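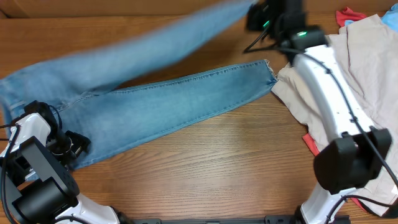

Buying a robot for a business takes a lot longer than buying a toaster. Someone has to decide what job the robot will do, how much money there is to spend, and what other things the robot needs before it can start. Take folding laundry. Two arms can share a pair of jeans, with one gripper at the hip and the other holding up the end of a leg. One arm would have a hard time with that, so the people planning the job have to put two arms on the shopping list from the first day.

Cristóbal Lucero plans equipment for Fumby, a laundry that washes clothes for hotels and families. His plan for a folding station was 7 pages long. The first page had no robots on it at all. It was a list of what the laundry folds in a normal day: towels, shirts, pillowcases and pants. Pants were the hardest, because they are heavy and have two legs that can go in different directions.

Next he wrote down everything the station would need. A robot arm can't do much by itself. It needs a gripper, which is the part that grabs. It needs a strong base so it doesn't wobble, a table, cables, a computer and a place to plug in. Each of these has a price, and each one goes on its own line in the budget. A budget is a plan for how money will be spent. 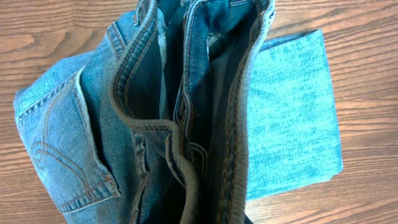

Why doesn't a business just buy the cheapest robot?

The price on the tag is only part of the cost. A cheap arm might be too weak for heavy cloth, or spare parts for it might be hard to find. Then the business has to spend more money later.

Lucero asked two sellers, Flotton and Hinder, for a quote. A quote is a letter that says what something will cost and when it can be delivered. Flotton's price was lower, but delivery would take 32 weeks. Hinder could deliver in six. Fumby wanted the station ready by December, when the hotels are full, so the waiting time mattered as much as the price.

Before paying for anything, a careful buyer asks for a trial. The arms are given the same kinds of clothes they would handle at work,

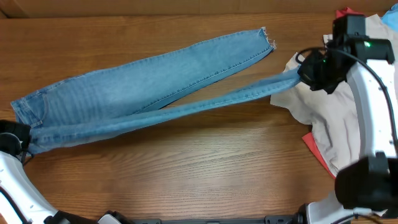

including the awkward ones, such as jeans with frayed hems. People watch and take notes. How long did each piece take? Did the grippers drop anything? Did a person have to step in and help? The answers go into the plan next to the prices.

Some money is also set aside for later. Gripper fingers wear down and cables need replacing. Workers need time to learn how to stop the machine safely and start it again. At Fumby, the training was planned for the morning, before the washers are switched on, and it had its own line in the budget too.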